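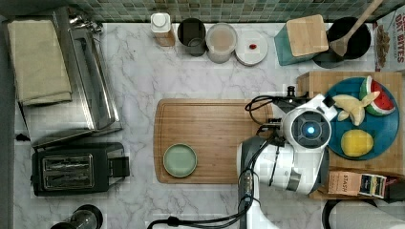
The arm above the counter, February.

Home | Diary | Notes | Contact

Seventeen good examples before lunch, and I had hoped for more. The task sounds like nothing: take a fruit from the big plate, put it on the small green one, go back. But the learning system copies everything I do, also my hesitations, and at Wurkstead they want 60 clean ones before they train again.

My wrist is tired from guiding. The banana is the worst, I always close the gripper too early and then I must throw the whole recording away – seven times today. I wrote each one in the notebook with the reason. 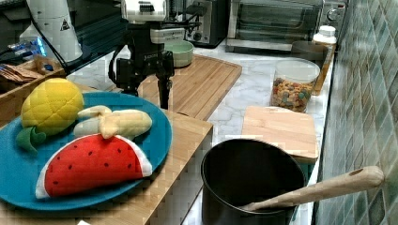

After lunch I moved the things a little between the recordings, as the people in Skerkov asked. If everything stays in the same place, the model learns the place and forgets the fruit. It went better then, and I stopped at 62. Tomorrow the same with the lemon, which I do not look forward to.

Recent entries
Cables again
First week at Wurkstead
The train from Flundov

Contact | © Kiiskinen diary | Back to top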